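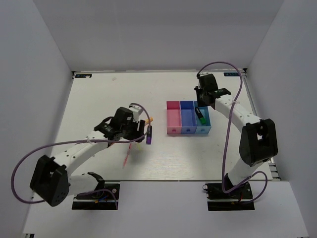 Teleop demos for the pen sorting task: how tidy should they be?

Posted in: Two-arm setups

marlpit_jo
Wednesday, November 29, 2023
Evening all. I've finally got both arms driving from the leader handles and I've started recording pens into bins. Pink bin, mid blue bin, light blue bin, all in a row, left arm takes what's nearest to it and the right arm does the same on its side. I am having an absurd amount of fun. The first time the left gripper closed on a marker because I'd closed my own hand, I made a noise that brought my neighbour round.

So, questions. I've got 165 demos saved. Some are lovely and smooth. Plenty are me dithering over the bins, dropping a pen short, going back for it. Do I keep the messy ones? And do people bother starting the pens in different places each time, or do you get the thing working from fixed spots first?

Software is Gestell, latest build, two follower arms, one fixed view plus the wrist ones.

tobermorrow
Oh well done! Two arms is a proper step up from one. I'd bin the dithering. The policy copies what you do, and that includes hanging about in mid-air while you decide. Mine learned to hover over the tray for ages before letting go, and when I went back through the recordings, there I was, hovering.

Dropping a pen and going back for it is different. Keep those, they're gold.

kestrel_and_co
Disagree a bit with tobermorrow. I kept everything on my cutlery task, hesitations and all, and it came out fine. Throwing out slow demos means throwing out the hard pen positions, because those are the ones you're slow on. Then it's brilliant at the easy ones and hopeless near the walls.

tobermorrow
Fair point about the hard positions, but the cure for that is to record them again until you can do them cleanly. How many did you have in the end?

kestrel_and_co
A lot more than 165, I'll give you that.

Þröstur Hallgrímsson
Hello from a cold garage. I teach a small evening group with the same sort of layout and we argue about this every time.

What settled it for us was splitting "slow" from "undecided". Slow is fine. If you creep up on a marker at a steady pace, the arm learns to creep up on a marker. Undecided is when you set off for one bin and change your mind halfway to another. From the same view the robot now has two answers, and it will pick something in between, usually the edge of a bin.

So decide before you press record. Say it out loud if you have to: purple to pink, green to light blue. We had one learner who whispered it through every demo and hers were the best in the group.

On starting positions, vary them from the first day. Our fixed-spot batch looked wonderful until we nudged a pen by the width of a thumb. Turn them as well. A marker lying at an angle wants the wrist turned to match, and it won't guess that from a pile of straight ones.

marlpit_jo
Oh no. I haven't got a rule about which pen goes where. I've just been putting them in whichever bin felt right!

tobermorrow
There's your answer then :)

ladlefoot
Not so fast, it depends what the job is. If "any pen in any bin" is the job, then free choice is allowed, you just want to be consistent about how you choose. Nearest bin, say, or always the emptiest. I did "fill from the left" for months and it worked a treat.

Also, could you say which way up you're gripping them? I had dreadful trouble with markers held upright. They clip the bin wall on the way in. I ended up tipping the wrist just before the bin so the pen goes in lengthways, and it hardly ever catches now.

marlpit_jo
Upright mostly, yes, and yes, they clip! I thought that was my driving. I'll try the tip. Is there a knack to it with the leader handle? My wrist runs out of turn before the gripper does.

ladlefoot
Start with your own wrist wound the other way before you pick up, so you've got all the travel left for the tip. Feels daft for the first 20 or so and then you stop noticing.

wenna_b
Has anyone tried hand guiding for this instead, moving the arm itself? I've got an older Vollano arm that goes slack when you hold the button, and I much prefer it. You can feel the table.

kestrel_and_co
I love it for one arm. With two I haven't got enough hands, and you end up leaning right across the wrist view, so every demo has a sleeve in it.

wenna_b
Ha, yes, I suppose my sleeve is in all of mine.

Þröstur Hallgrímsson
One thing to add on two arms. Park the idle one in the same place every time. If the right arm wanders about while the left one works, the policy finds meaning in it. We rest ours up behind the bins between pens — high enough that it doesn't block the view of what's inside.

marlpit_jo
Right, plan for the weekend. A fixed rule for the colours, idle arm parked, tip the wrist before the bin, pens scattered and turned. I'll keep the old batch in a folder and train on both, with and without, so we can see whether tobermorrow or kestrel is buying the biscuits.

kestrel_and_co
Chocolate ones please.

tobermorrow
Do at least three tries per starting layout when you test, or we'll be arguing over luck. And post the failures as well, I like those best.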